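Week 5: Why Round Tables Work (and When They Don't)
Furniture and Small Spaces, evening course
Notes by Léonie Chevalier

Last week we finished rectangles, and I promised we'd get to circles, my favorite shape to teach! Bring your floor plan from week 3, because we'll be using it in the second half.

Start with the thing everyone feels before they can explain it. Sit down at a round table and there is no head and no foot. Everybody faces the middle, which means everybody more or less faces everybody else, and the conversation tends to stay in one piece. At a long table it splits up after a few minutes, and the people at the far ends might as well be in different rooms. Think back to the last big family dinner you went to and who you talked with all night. I'd bet it was the person next to you and the person straight across.

Now the geometry, which is lovely and not hard. The edge of a circle is pi times the width. A table 36 inches across gives you 113 inches of edge, and if each diner gets 24 inches, that seats four with a little elbow room left over. Go up to 48 inches and you have 151 inches of edge, so six people fit, a bit snugly. For 8 people you want 60 inches or more. Work these out by hand at least once, please. It sticks so much better than a chart.
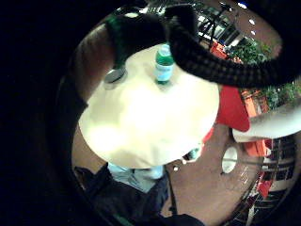 The catch is the middle. Edge grows in step with the width, but area grows with the square of the width, so a big round table has a huge center that no seated person can reach. A top 36 inches across has 1,018 square inches of surface. At 60 inches it's 2,827, nearly three times as much, and you've only gained four seats! Restaurants get around this with a turntable. At home, people put a plant there and then talk around the plant.

Next, legs. A center pedestal frees up the floor and lets you squeeze in an extra chair without anyone straddling a leg. The price is tipping. Press down on the rim, outside the footprint of the base, and the table wants to go over. Our two workshop tables show this really well: the Flulley has a wide, heavy foot and barely notices you leaning on it, and the Clovergate has a narrow foot and lets you know right away. Try both during the break (gently!).

Clearance works the same as in week 4. Leave 36 inches from the table's edge to the wall if anyone has to walk behind a seated person, and 30 if they don't. Where a round table really shines is in a square room or a bay window, or anywhere people cut past a corner all day long. In a narrow room it wastes space at both ends, and you can't push it flat against a wall. An oval or a drop leaf may serve you better there. Look again at the Hyvönen apartment plan, page 14 of your packet, and see how the kitchen opens up once the corners are gone.

For next time

Draw a circle on newspaper at the size you think you want, cut it out, and lay it on your floor for a few days. Walk around it with a full laundry basket. Pull chairs up to it and sit down.

Then redo your week 3 plan with a round table in it, marking the clearance on every side. If it doesn't fit, bring it anyway and we'll work on it together.

Reading: packet section 7, on extension leaves.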